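Gripper comparison, weekly mtg. Saturday, January 29, 2022. Wandstead office + two on the call

**1. Status**
- Fridge task up in sim, all shelves load. Collision meshes on the drawers still too fat, fix pending.
- Darnovix gripper: 200 runs logged. Muli gripper: 103, job died overnight, rest to be requeued.
- Controller same for both (Vulier, default gains). Agreed not to touch gains until both sets are in.

**2. Gripper discussion**
- Darnovix fingers long, good reach past the shelf lip, but wrist has to roll early. Lots of near misses on the middle shelf.
- Muli shorter, easier path in. Drops thin items more. Might be pad friction setting, not the gripper. Check.
- Question raised: are we comparing grippers or just comparing approach angles? No answer, parked.

**3. Camera views**
- Long argument. Front view loses the fingers as soon as the elbow comes up. Side view ok but door gets in the way.
- Want 3 fixed views max, anything more slows the render to a crawl.
- Gray-on-gray is a pain for the depth check, glass shelves expecially. Try tinted materials on a copy of the scene, dont overwrite the orginal.

Arm at the open fridge, sim:
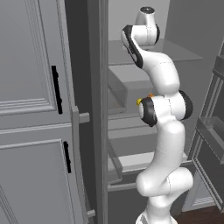
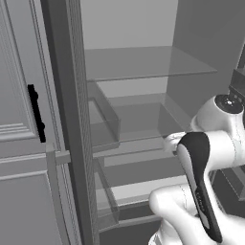 **4. Actions**
- Requeue Muli runs, save every 24 so we dont lose a night again
- Slim down drawer meshes
- Friction sweep on both pads, same values
- Write down the start pose!! two versions going around
- Real arm time: ask for a slot in February, no date yet

Next mtg same time, shorter pls. Budget item skipped, moved to next agenda.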